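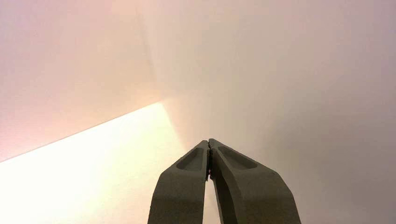 Why does my matte gel manicure turn shiny before the week is out?

Last updated: Monday, September 30, 2019
Reading time: 3 minutes

Borghild Magnusson

I've now had matte gel put on twice at Bratura, the salon on my block, and both times it went from chalkboard to bowling ball in 5 days. It starts on the index fingers and thumbs, then spreads to the rest like gossip. The color itself is fine. It's Minness shade 498, a muted khaki-gray very close to those two gripper fingers at the top of the page, and like them it reads dark green-gray in warm light, so my bathroom and my office disagree about what I'm wearing. I don't mind that. What I mind is paying an extra 8 dollars for the matte top coat and getting a slow-release glossy one. The woman at the desk told me I must be "hard on my hands." I do payroll. Is there something wrong with the product, or with how they put it on, or do I have to start typing in mittens? I'd also like to know if it can be made matte again without taking the whole thing off, as the rest of the manicure is holding up beautifully, no chips, no lifting.

Yeison Escobar

I did nails for a living until my back filed a complaint, and this was the thing clients came back annoyed about more than chips.

A matte top coat is only matte because the surface is very slightly rough. Light hits it and scatters. Skin oil, hand cream and hair conditioner fill in the rough bits, and rubbing wears them down, and either way you end up with shine. Index fingers and thumbs go first on almost everybody – that's where you touch everything. Phone, keys, your own face.

First find out which one you've got. Wipe one nail firmly with 70 percent rubbing alcohol on a lint-free pad and let it dry. If the matte comes back, it was oil, and you can do that every couple of days (don't soak the skin, just the nail). If it stays shiny, it's wear, and wiping until Christmas won't help.

If it's wear, a salon can usually lightly buff the top layer, clean it and put on one new coat of matte. They don't need to strip the color. It's a short job and a decent place will do it cheap, or free if you're back within the week. Please don't go at it at home with a regular nail file. You will get scratches, and you'll go straight through to the color at the edges.

Also ask how long they cure it and what lamp it's made for. Bratura may be giving every top coat the same 30 seconds out of habit, and some need a full minute. Undercured top coat is soft and polishes up fast. It can also set off an allergy if the uncured stuff keeps touching your skin, so if you get itching or redness around the nails, have it removed and show a doctor.

"Hard on your hands" is what we said when we wanted you to stop talking, by the way.

topcoat_tess

just get glossy?? matte looks dusty on everyone after a few days imo. I had the Fjeld one in black last December and by the weekend it looked like I'd been eating chips. which I had

Borghild Magnusson

Did the alcohol test on my lunch break. Left hand came back matte on every nail. Right hand came back except for the thumb and index finger, which now look even shinier next to their neighbors. So I'm greasy and worn out, and it's all in writing. I've switched hand creams to bedtime only and I'm going in on my day off to ask about the lamp. Thank you, Yeison. Tess, I will think about it when I'm out of alcohol.

Related on Notside
Can I put regular polish over gel for one evening?
Salon charged me for removal I didn't ask for
Cuticle oil: before bed or all day long?
Is a dip manicure easier on thin nails?
How much to tip for a repair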